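Rakik Project: Progress Report to the Lammers Fund
July 10, 2024
Prepared by Dae-han Ha, with field notes from Sang-wook Seol

Where we are

The grant asked us to find out whether the contact calls of jackdaws in the Histska valley differ from one roost to the next, and whether the birds respond to the difference. We can say a little about the first question. We can't yet say anything about the second, and I would ask the Fund to be wary of anyone, us included, who claims otherwise on the strength of the June recordings.

Recorders went up at five sites in early spring. Four are still running. The fifth, at the quarry, lost its microphone cover in a storm and gave us two weeks of wind before Sang-wook got up there to swap it. We have thrown those two weeks out.

Recordings

We now have about 200 hours of usable dawn and dusk audio. The raw total is much larger and I have left it out on purpose. Most of it is rain, traffic on the valley road, and one very persistent dog near the mill. Past reports in this field have a habit of quoting raw hours, and the number tells a reader very little.

From the usable audio, Sang-wook and I each labeled the same set of calls by ear and by spectrogram, without seeing the other's labels. We agreed on call type 73 percent of the time. That is lower than we hoped. Nearly all the disagreement is over short calls given in flight, where one of us hears a contact call and the other hears the front end of an alarm. We argued about it for most of a week and did not settle it. For now those calls sit in a separate folder and are not used for anything.

The classifier

The proposal said we would try the Nandex sorting software, and we did. It runs fast and the screens are nice to look at. Its first pass on our audio grouped the calls neatly by roost, which caused some excitement in the office for an afternoon. Then we fed it stretches of background with no birds in them and it grouped those by roost too. It had learned the sites: the creek at one, the echo off the church wall at another. We have since filtered the audio and matched the background levels, and the neat groups have mostly gone. A weak split between the mill and church roosts remains. It may be real. I would not put money on it.

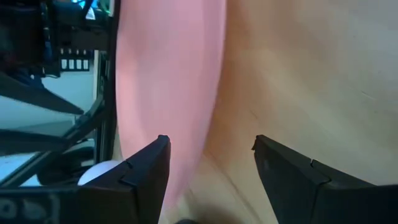
Gripper fingers, open.

Playback trials

Playback is the part of the work that could answer the second question, and it is behind schedule. We planned to start in May. We ran 37 trials in June, all at the mill, which means every one of them tested the same group of birds, and some individuals must have heard the speaker many times over. By the end they were flying up at the sight of Sang-wook's jacket. He has changed jackets. I have asked him to change the parking spot as well.

The birds called back more often to mill recordings than to church recordings. They also called back fairly often to the control, a plain tone of the same length and volume. Until we have trials at a second roost, scored by someone who doesn't know which clip was played, I don't consider this a result.

About the word "dialect"

The spring newsletter described our work as "decoding jackdaw dialects." We didn't write that line and would like it dropped from the next issue. A difference in sound between two roosts could come from family ties, from age, or from the shape of the buildings the birds nest in. Calling it a dialect assumes they learned it from each other, and we have no data on that.

Money

Spending is under budget on travel and over on batteries and memory cards. The Nandex license comes up for renewal in the fall. I'd prefer not to renew, and to put the money toward a paid blind scorer. We need the Fund's agreement to move it between lines.

Next period

Playback moves to the church roost once the young birds have settled. The in-flight calls will go to an outside listener for a third opinion. The quarry recorder stays up through winter if the new cover holds. We will report the church trials whichever way they come out, in the same table as the mill trials, with the controls shown.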